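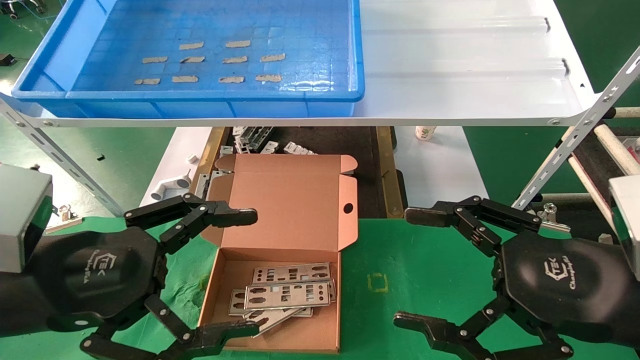

Two memoirs, one evening, and a very uncomfortable chair

I've been meaning to write up the Pendel reading since June and kept putting it off, mostly so I could finish both books first. Well, I've finished them! One of them twice.

If you missed it, Svenja Moser and Mathias Hofstetter shared the stage at the Pendel bookstore to talk about their new memoirs, both out from Thaler. Doors at 7, start at 8, and by ten to eight I was on a folding chair with my knees against a shelf of travel guides. I love that store, but those chairs (my back was still complaining at breakfast).

Moser's book is called The Ferry Winter and covers the year she was eleven, when her parents ran the snack counter on the boat to Nison and she did her homework behind the coffee machine. It's a small book and she's a small-scale writer, in the best way. There's a whole chapter on a lost mitten. I know how that sounds, but I read it standing up in my kitchen and let the pasta boil over.

Hofstetter's is the big one. Trida comes in a hair over 500 pages, and it's named after the street he grew up on, where his father repaired accordions and drank. He told us his first draft was 1000 pages and that his editor mailed half of it back with a note saying "this is a different book." He got a huge laugh with that, and then he got very quiet and read the hospital chapter, and I could hear the fridge humming in the back of the store.

What I keep thinking about is how differently they treat the people they're writing about. Moser showed her mother every page before it went to print and took out two things she asked her to take out. Hofstetter didn't show his brothers anything. Somebody in the second row asked him if they were still speaking, and he said "at Christmas," and Moser put her hand over her mouth. I don't know which of them I'd be. I'd like to think I'd be Moser, but I once read my sister's diary aloud at her birthday party, so the evidence isn't great.
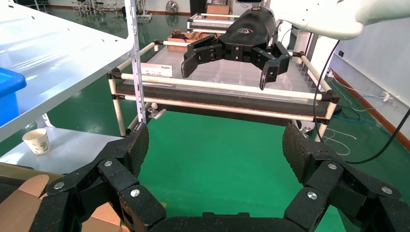

Reading the two back to back was a mistake, by the way. Trida is so loud that I went into The Ferry Winter with my ears ringing and missed most of the first 20 pages, and I had to go back and start over with a pencil. I marked up both of them. I used to be precious about proper bookmarks, but a scrap of tan cardboard with a flap folded over, like the piece down in the lower left corner of that last photo, hooks over a page better than any ribbon I've owned. Mine is currently stuck in the mitten chapter and I'm leaving it there.

Do I have a favorite? Moser, by a mile, although Hofstetter has the better ending. His last ten pages are just him and his father tuning an instrument neither of them can play very well, and he doesn't explain one thing about it. I wish he'd trusted us like that in the middle section, where every fight gets a page of analysis - I started skimming around the third family wedding.

I bought both at the table that night and got them signed. Moser asked how I spell my name and then spelled it wrong anyway, which I find charming. My copy of Trida is already promised to my neighbor. The Moser isn't going anywhere, so please stop asking, Mom.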